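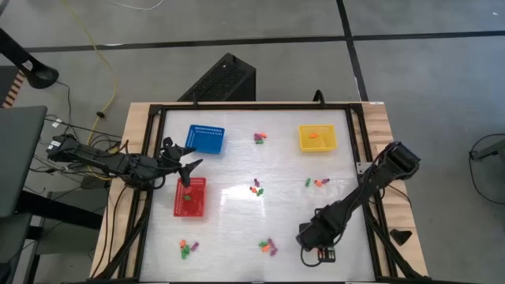
To: Trodham Residents' Association list
From: Geum-ok Yeom, Secretary
Date: May 3, 2026
Subject: Re: Overnight parking on Jang Street

Dear members,

Thank you to Mr. Yang for his message, which is quoted in part so that those who joined the list recently can follow.

Dong-hyun Yang wrote:
> I understand the overnight parking permits on Jang Street are
> ending in June. My household has two cars and no driveway. Will
> current permit holders be moved to the Flanimwood lot, and will
> the fee stay the same? I would also like to know who decides if
> there are more requests than spaces.

Current permits remain valid through the last day of June. After that date, overnight parking on Jang Street will be closed on the north side only. The south side is not affected.

Permit holders on the north side may apply for a space in the Flanimwood lot, which has 80 spaces open to residents. The fee for the year will not change. Each household may request up to two spaces, but the second will be assigned only after every household has received its first.
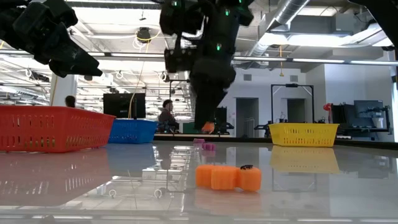

If requests exceed the number of spaces, the board will hold a drawing at its June meeting. Members may attend. Results will be posted to this list and mailed to households that do not use email.

Applications should be sent to Kenna Lamont at the association office, with a copy of the current permit. Please write your house number on the form. Several forms last year arrived without one and had to be returned.

Questions about disabled parking should go to Ga-eun Chae. Those spaces are handled separately and are not part of the drawing.

Respectfully,
Geum-ok Yeom
Secretary, Trodham Residents' Association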